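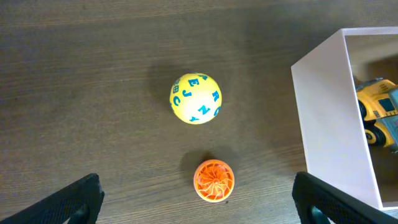

收拾玩具这件事，机器能替你做到哪一步

家里有小孩的，晚上八点以后大概都在干同一件事：弯腰，捡球，捡车，扔进盒子。常有读者来问，现在的家用机器到底能不能接手这类活。下面按家务的种类说，能做的、勉强能做的、还不必指望的，各归各的，后面附几条怎么收拾会省事的办法，不买机器也用得上。

一、桌面上的小玩具

这是目前比较有希望的一类。桌面平，高度固定，东西不重，两指的夹爪就能应付大半。难处在东西的形状。

泡沫球好夹，捏下去会变形，力气大一点小一点都行。缺点是轻，夹爪从侧面碰一下就滚开，得从正上方下去。

镂空的塑料球麻烦一些。指头可能卡进缝里，夹起来容易，松手时不一定掉。给机器用的话，让它夹外圈，别夹肋条。

小车要看朝向。横着夹车身最稳，顺着车头车尾夹，轮子一转就跑。已经进了盒子的车不要让机器再去摆正，盒壁挡着，指头下不去，白费时间。

二、地板上的玩具

带臂的扫地机，像Ulance那一款，能捡袜子和轻的毛绒玩具。积木、珠子、拼图片这些，还是人来。我们在一间铺短毛地毯的房间里试过，散放15件玩具，它收走了九件，剩下的推到沙发底下去了。长毛地毯不建议试。

三、叠衣服、套被罩

叠毛巾可以，叠T恤慢，一件要好几分钟，领口常常歪。套被罩目前没见过家用机器做得成的，跳过。

四、洗碗和擦桌子

洗碗机早就有了，缺的是把碗放进去的那只手。Zivstead的台面机械臂能放盘子和直筒杯，高脚杯和砂锅请自己放。擦桌子它也能做，前提是桌上先清空，所以第一项做不好，这一项也用不上。

五、小作坊里的分拣

在家做手工、开小店的人也常问。如果零件只有两三种，每次都从同一个托盘里取，机器做得比人有耐心。Drullance的分拣臂连着跑一个下午，记录是729件，中间停下来让人处理过四次。零件换一种就要重新教，一天换几次的活，不划算。

想让机器好做，也让自己好做，可以先改这几处：

盒子选矮的。盒壁高过手腕，人和机器都得从上往下探。深的那种留着放毛绒玩具。

盒子和桌面颜色分开。深色木桌配白盒子就很清楚，摄像头认得出边，孩子也知道往哪儿扔。

一个盒子只装一类。球一盒，车一盒。混装看着省地方，第二天找东西要全倒出来。

光从一侧来时影子重，有些机器会把影子当成东西去夹。关掉台灯，只开顶灯，失误会少。

桌上的碎屑先抹掉。夹爪指面粘了渣会打滑，用干布擦，不要用带油的湿巾。

球类先收，车后收。球会滚，留到后面往往已经在地上了。

夹爪的指套当耗材看。Valcárcel随机附的橡胶指套，我们用到600次抓取左右就发硬，换一副就好，旧的别拿胶水补。

价钱方面，3000元以内的桌面小臂能买到，适合愿意自己调的人。买回来头一个星期主要是在教它，省不下时间。指望开箱当晚就替你收玩具的，再等等。

孩子四岁以后，其实可以让他自己收。把盒子放在他够得着的高度，盒子外面贴一张球或车的图，比写字管用。机器留给他睡着以后剩下的那几件。

最后提醒一句，机械臂动的时候孩子不要在桌边。断电开关装在大人伸手能碰到的一侧，线顺着桌腿走，用扎带固定两处。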